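Notes on Tennis Balls Kept Indoors

Mar 31, 2020

The purpose of this entry is to record how tennis balls are stored and used in this household, following several requests from readers of the earlier entry on closet shelving.

The present supply was purchased from Skomley in a mesh sack of 84. Of these, 30 were set aside for play and the remainder were assigned to general use. Balls for play are kept in the hall closet at 70 degrees or below. Balls for general use are kept in a lidded bin from Dulirel, on the lowest shelf, where they can be reached without a stool.

A ball that no longer bounces well is still of considerable value. It may be cut and fitted to a chair leg, placed in the dryer with a comforter, or used to rub scuff marks from a hard floor. The fuzzy yellow-green covering does most of the work in each case.

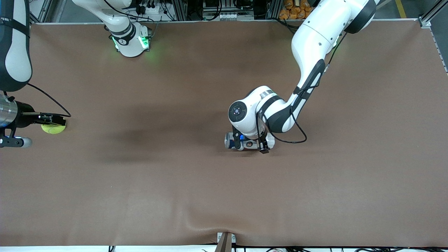
Balls are inspected before they are moved from one group to the other. Each is pressed by hand and then rolled across a flat surface. Any ball with a split seam is withdrawn from play at once. A ball that is merely soiled is brushed, wiped with a damp cloth and left to air for two days. Full immersion is not recommended, as the felt dries unevenly.

The wire rack from Zirau, mentioned in the earlier entry, has been returned. Its openings were too wide and the balls fell through to the shelf beneath. A canvas hanging bag from Perić is now under consideration, and a decision will be posted here in May. Readers who already own the bag are invited to report whether the drawstring holds.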